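The drawer that wouldn't shut

My kitchen has exactly one drawer that matters, and for most of last winter it wouldn't close. I'd shove it with my hip, it would stop a thumb's width short, and I'd go back to whatever was on the hob. You know the sort of drawer I mean. Every wooden spoon I have ever owned was in there, along with skewers, spatulas, a butter paddle from my gran and a honey dipper (I don't even like honey much).

Then in February the front came off in my hand, on a Wednesday, with people due for supper at seven. I had to tip the whole lot out on the worktop, and once it was all lying there I got interested. I do like wooden things! I'd just stopped being able to see any of them.

My friend Daryna Vakulenko came early that evening and found me sorting them by length, which she said was the wrong way to go about it. She sorts by what she reaches for. She made me shut my eyes and stir an imaginary pan of onions, then open them and grab the spoon I wanted. I went for an ugly, lopsided one with a scorched handle – a spoon I'd have put in the charity bag without a second thought. It's now the best-loved thing on the counter, and four handsome olive wood ones have gone to my sister.

So that's how it began. Over the next few weeks I moved everything out of the drawer and on to the worktop by the tiles, laid on an old cream cloth while I made up my mind. I'd leave them out and cook around them. If I hadn't picked something up in a fortnight it went in a box on the landing, and if I missed it I was allowed to fetch it back. I fetched back one fork and my gran's paddle.

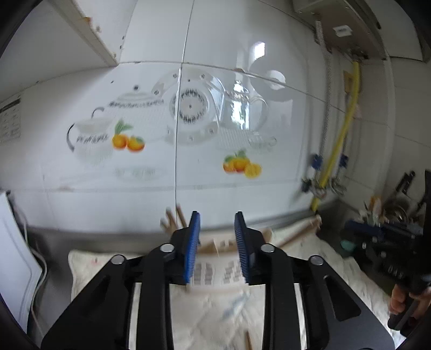 Can you put wooden utensils in the dishwasher?

Keep them out of it if you want them to last. The long hot wash swells the grain, the drying stage shrinks it again, and after a few rounds you get splits and that furry feeling along the edges. Wash them by hand in warm soapy water, don't leave them soaking, and stand them up or lay them on a cloth until they're properly dry.

I learned that one the expensive way, with a salad set I'd been given for my birthday. It went through the machine twice and came out looking like driftwood.

Oiling is the part people fuss over, and I fussed too until I met Getsemaní Cortés, who runs a little spoon-carving class above the café in Trurkevley with her brother Heriberto. They use plain food-safe mineral oil, a rag and nothing else. Rub it on in the evening, go to bed, wipe off what's left in the morning. She showed me how to take the fuzz off first with 300 grit paper, going with the grain, and I was so pleased with the result that I did my rolling pin as well, and then the bread board, and would have started on the chairs if she hadn't taken the paper off me.

Their class costs £40 and you go home with a spoon, or in my case a sort of shallow paddle with ambitions. I use it for getting the last of the porridge out.

As for the drawer, it's mended, and it has tea towels in it. The spoons live out in the open now, next to the hob where I can get at them with one hand. They do pick up a bit of grease there, so they get a wash even when I haven't used them, usually while the kettle's on. The box is still on the landing. Daryna wants the honey dipper.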